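A Robot for the Back Table

In the shared workshop at Pitilport, one arm has been taking up two desks since May

Hạnh Nông keeps her notes on the robot in a spiral notebook with a coffee ring on the cover. The first page has a sketch of an arm, a list of screws and the word "Cerby," underlined. The list of screws is wrong. She left it in anyway, and when people ask how the project started she shows them that page first.

Cerby is a robot arm with a five-axis base, a wrist and a dark gray hand. It was put together at Pitilport, a members' workshop on the ground floor of a former furniture showroom. The members pay by the month and share the tools. Most of them make lamps, guitars and parts for bicycles. Nông and her partner on the project, Vignesh Marar, wanted a machine that could pick up an ordinary object from a desk and put it in the right slot of a divided tray.

"I sort parts all the time," Marar said. "I repair small electronics. I come home with pockets full of things and they have to go somewhere. That was the whole idea."

Marar had the arm already. He bought it from Panicker, a surplus dealer two streets over, after it had spent a winter in the shop window. The silver shell was in good shape. The inside was a different matter. Two of the joints turned freely by hand, and the wiring for the wrist had been cut flush with the connector. Panicker sold it as a display piece and put that in writing on the receipt.

Starting from the shoulder

The pair started at the shoulder and worked outward. Nông, who designs packaging machinery for a living, took the mechanical side. She opened each joint, cleaned out the old grease and measured the play in the bearings. One bearing had to be replaced. The others went back in with new seals.

The shoulder took the longest. It carries the weight of everything beyond it, so any looseness there shows up many times over at the fingertips. Nông shimmed it, ran it, took it apart and shimmed it again. She works at Pitilport in the evening, usually from seven until the building closes at ten, and a full strip-down of the shoulder takes up most of that. She got through it one strip-down per visit.

Marar rebuilt the wiring. The original harness ran inside the arm, and he kept as much of it as he could. The cable at the wrist he gave up on. There isn't room for a new one to pass through the last joint beside the motor leads, so he let it hang outside. It catches on things now and then. He has a drawing for a clip that would hold it against the forearm, and the drawing has been pinned over his bench for a long time.

Power comes from a supply under the desk, with a stop button on a long lead that whoever is running the arm keeps within reach. Pitilport has one rule for machines that move by themselves, which is that they stay off unless a member who knows the stop procedure is in the room. Nông wrote the procedure out on a card. It has two lines.

The hand

The hand was the part they argued over. Marar wanted a simple two-finger gripper. It would have been cheaper and much easier to control, and it would have handled most of what he had in mind. Nông wanted fingers. Her reason was that the things on a real desk come in too many shapes, and a pair of flat jaws does badly with anything round or tapered.

They built the two-finger version first, on a borrowed mount. It worked for blocks and boxes. It dropped pens, and it could hold a small remote control only if the remote happened to be lying square to the jaws. After a month of nudging objects into line before each run, Marar came around.

The hand on the arm today has articulated fingers driven by small motors in the palm. Bare fingers slid on smooth plastic, so the pair tried one covering after another. They settled on a textured wrap that gives enough friction to hold an object without a hard squeeze. It wears at the fingertips first. Replacing it is a job for two people, one to hold the finger straight and the other to wind.

The limit is 300 grams. The motors can lift more, but at the far end of the reach the fingers start to open when the arm stops suddenly. Nông set the limit in software and does not intend to raise it.

Teaching it the tray

The control program is called Catura. Marar wrote it over one spring, and it is the third version of an idea he has had since school. It stores motions as short pieces: reach, close, lift, carry, lower, open. A job is a string of pieces with positions filled in. If one piece fails, Catura stops and asks what to do. Earlier versions tried to recover without help, and Marar got tired of watching the arm carry nothing across the desk and carefully set it down.

Lowering an object into a slot is harder than picking it up. The trays they use are cardboard, cut and folded by Nông from offcuts, with thin dividers that bend if anything leans on them. That suited her. A metal tray would have hidden mistakes or damaged the hand. A cardboard one shows at once where the arm came down too far to one side, and a new divider can be cut with a knife.

For the first set of trials they used only one object and one slot. Nông logged 68 attempts in the notebook, with a tick or a short remark for each. The remarks are not very scientific. "Hit wall." "Hit wall again." "Good, but slow." "Vignesh sneezed." Most of the misses came from the approach. The arm was coming down straight, and the fingers, being wider than the object, hit the dividers before the object was inside.

The fix was to tilt the wrist. At 30 degrees the object goes in by one end and the fingers stay above the cardboard. It meant working out the carry motion from the beginning, because a tilted wrist swings the forearm into the space where a person's elbow tends to be. They moved the chair to the back of the desks and put the arm on the opposite side.

That arrangement has stayed. The person sits behind the desks with the laptop and sets out whatever is to be moved or sorted. The arm reaches in from the front. Small pieces are still handled by a person, and the arm gets the larger things that the fingers can close on properly. Marar would like to change this. Nông thinks small pieces are a separate project with a different hand.

Running it with people in the room

The trials draw a few onlookers. Other members stop on the way to the laser cutter and ask what it is doing, and the answer is usually that it is waiting. Catura pauses before each lowering motion so that the operator can check the position. The pause can be turned off. So far they have left it on.

Nông has noticed that people reach into the work area more than she would like. They see a piece out of place and put out a hand to straighten it. She does it herself. The arm moves slowly for this reason, slower than it needs to for accuracy, and Marar has stopped complaining about the speed. A full cycle, pick to release, gives a person time to drink some coffee and put the cup down again.

They have talked about adding a sensor that would halt the arm when someone's hand crosses the middle of the desk. Marar has tested one on the bench. It also halted for sleeves, cables and the shadow of the ceiling fan, and it went back in the box.

What they do have is habit. Whoever is seated says "hand in" before reaching forward and "clear" afterward. It sounded silly to both of them for the first week. Other members have picked it up and now say it at the drill press.

At the desks during a run, the fingers close on a black handheld device with a white end piece, and the arm holds it out over the cardboard tray. Across from it, the person in the chair reaches down to the golden pieces on the desktop.

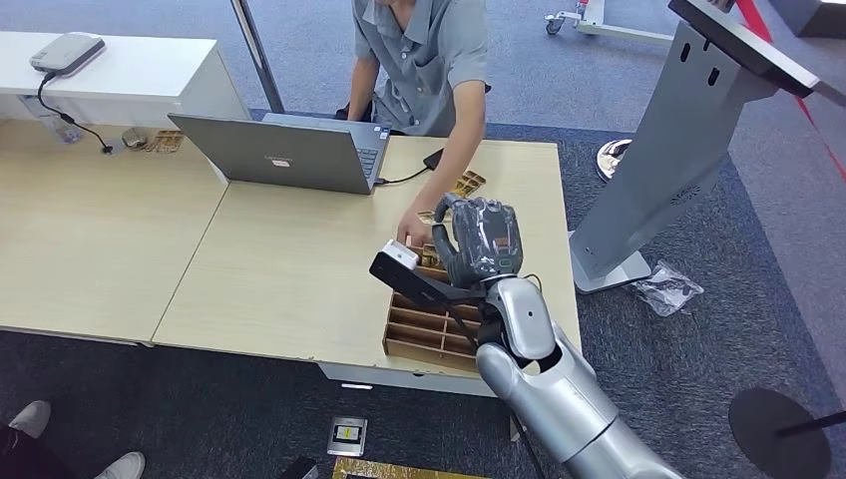

What comes next

The wrist cable is at the top of the list. After that comes a second shape of tray, with deeper slots, and a change to Catura so that it can be told about a new tray without Marar editing the program by hand. Nông would also like to replace the elbow bearing she passed as good the first time. It has started to click.

Neither of them plans to sell the design. They have been asked for the drawings by a member who builds looms, and they gave her copies of everything, including the page with the wrong screws. Nông corrected that one in pencil before she handed it over.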